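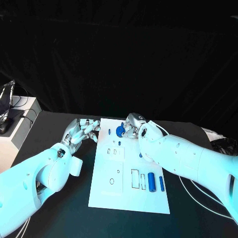
Club de robotique de Plendon : des nouvelles de la table noire

Les adhérents qui ne lisent que l'agenda peuvent sauter directement à la fin. Pour les autres, voici où en est l'équipe « deux bras » à la veille de l'épreuve de Flallstead, qui consiste, rappelons-le, à faire ranger des pièces bleues par un robot, chose qu'un enfant de trois ans accomplit en mangeant une compote.

Le règlement fait 6 pages, dont deux sur la façon de déposer une réclamation. Chaque équipe imprime ses pièces et compose son plateau, à condition que tout soit saisi, déplacé et posé par les mains du robot. Pas par celles du capitaine, précision ajoutée après l'édition d'août, où le capitaine en question se reconnaîtra. Nous avons commencé avec des contours imprimés sur une feuille, ce qui a le mérite de coûter une feuille. Le plateau avec ses petites plaques en relief est l'étape sérieuse, et c'est là que les ennuis ont pris de l'ampleur.

Le disque à petites dents est le chouchou de tout le monde. Il se prend bien, il a une tige sur le dessus, il fait de jolies vidéos. Les petits plots sont une autre affaire. Un doigt qui arrive deux millimètres trop bas et le plot part visiter la salle. Nous avons cessé de tenir le registre des disparus, mais la personne qui passe l'aspirateur le jeudi en possède une belle collection et négocie âprement leur restitution. 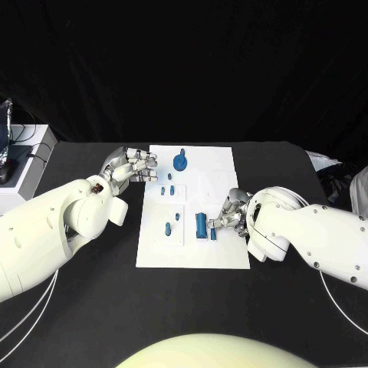

La main droite s'occupe d'un petit plot, à côté du grand cylindre.

Côté logiciel, la méthode dite Malinowski (du nom de la salle où elle a été écrite, un soir de panne de chauffage) en est à 1 081 lignes, commentaires compris. Les commentaires sont surtout des excuses. Elle répartit le travail entre les deux bras pour qu'ils ne se disputent pas la même pièce. Le bras gauche attend son tour avec une patience que l'on aimerait voir gagner les réunions du club. Sur 880 prises tentées à l'entraînement depuis la rentrée, 598 ont abouti à une pièce posée au bon endroit. Les plus optimistes d'entre nous parlent d'une majorité confortable. Les autres refont l'étalonnage.

Le club de Bonen, jamais avare de confidences, nous a fait savoir que son équipe avait dépassé ce stade « depuis longtemps ». Nous lui adressons nos félicitations et lui réclamons, par la même occasion, la pince multiprise prêtée au printemps.

Reste à régler la pose du grand cylindre, que la main lâche parfois un peu tôt, et la question des câbles, qui revient à chaque séance et que chacun propose de confier à son voisin. Il faudrait aussi réimprimer des plots d'avance, dans le même bleu si possible — la dernière bobine tirait sur le turquoise et la vision n'a pas du tout apprécié.

Agenda. Pas de séance ce mardi 31 décembre 2019, malgré une pétition de deux signatures. Reprise la semaine suivante à l'heure habituelle. Covoiturage pour Flallstead : inscriptions sur la feuille à l'entrée, il reste de la place dans le coffre.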